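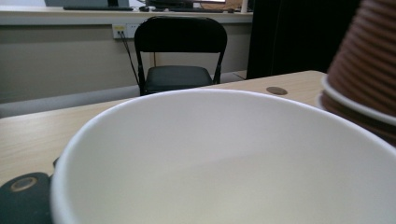 Workshop tips: practice objects and bench habits for gripper teams

These notes are for students working on pick-and-place tasks in the club room. They were collected by Rocío Solís and Higinio Barrera over two build seasons, and new teams should read them before their first bench session. Most of it is ordinary shop housekeeping.

Choosing practice objects

Start with paper bowls and paper cups. They are light, cheap and easy to replace, and a crushed one costs the team nothing. Avoid glass and ceramic until the grip force has been measured and written down.

Buy all the bowls for a season in one order. Rim thickness varies between suppliers, and a grip tuned on one rim may slip on another. The Ineck team lost most of December to this. They had tuned on a thick rolled rim, ran out, and restocked with a thinner one.

Keep cups nested until needed. A tall stack leans, so split it in two if it is taller than your forearm. To free the top cup, twist it a quarter turn while holding the one under it. Pulling straight up tends to bring two or three along.

Throw out any bowl with a flattened rim. A damaged bowl gives failures that look like software faults, and people will spend an evening reading code for nothing.

Gripping a bowl

A bowl can be held by the wall or pinched at the rim. The wall grip pushes from the outside and needs less accuracy, but it deforms the paper if the force is high. The rim pinch is stiffer and needs the fingers lined up with the edge.

For the wall grip, make contact low enough that the bowl does not tip. Close slowly for the last bit of travel. If the wall dents and stays dented, back off the force one step and use a new bowl.

An empty bowl slides on a smooth tabletop before it lifts. Do not fix this with tape under the bowl. Xóchitl Huerta's group on the Jivar project tried double-sided tape and then had to retune everything when it came off. A slower approach solved the same problem.

Test empty first. When the empty bowl lifts reliably, add dry rice or dry beans. Leave water for last, and move the electronics off the table before you pour any.

Finger pads

Wipe rubber pads with a damp cloth before each session and let them air dry. Paper dust builds up and lowers friction. Do not use oil-based cleaners or anything sold for car interiors – they leave a film that is hard to remove.

Check the fasteners at each finger by hand. If one turns, tighten it with the correct driver and mark the head with a paint pen. A line across the head and the body shows at a glance whether it has moved since.

Replace pads in pairs. A worn pad facing a new one pulls the object to one side during closing.

Setting up the table

Clear the table except for the task objects. Tools, phones and drink cups go somewhere else. Drink cups matter most here, because a used cup looks the same as a practice cup and somebody will pick it up.

Mark the start position of each object with a pencil dot on a small square of painter's tape. Take the tape off at the end of the night. Left for a week it leaves residue, which comes off with rubbing alcohol and a plastic scraper.

Keep objects clear of caps, seams and cable holes in the tabletop. A bowl set half on a raised cap rocks.

Route cables along the wall and away from chair legs. If a cable has to cross the floor, cover it with a proper cable cover. Folding chairs are the usual cause of pinched insulation, so look at the feet before you sit down.

Light changes the result when a camera is used. Note which lights are on and whether any curtain is open or closed. A white bowl on a pale table has little contrast, and a bright window makes it worse. Refugio Beltrán keeps a sheet of dark felt for these cases – any matte cloth will do if it lies flat.

Logging attempts

Write down every attempt, including the bad ones. The Cárdenas team logged 1,390 attempts in one season, and 548 of them were on a single bowl task. Their notes had a column for the object, the start mark, the force setting and the result, with one more for remarks.

Stop after 43 attempts and take a break. That is the number of lines on one printed log sheet, and attention drops well before the bottom of it.

Change one setting at a time. If three attempts in a row fail in the same way, stop and look at the pads, then the fasteners, then the object. Open the code after that.

Putting away

Nest the good bowls and store them upside down in a lidded box. Paper takes up moisture in an open room and the walls get soft. Crushed bowls go in recycling if they held nothing, otherwise in the trash.

Log sheets go in the Bedska binder, newest on top. Questions about the sheets go to Normand McKinnon, who also has the key to the pad drawer.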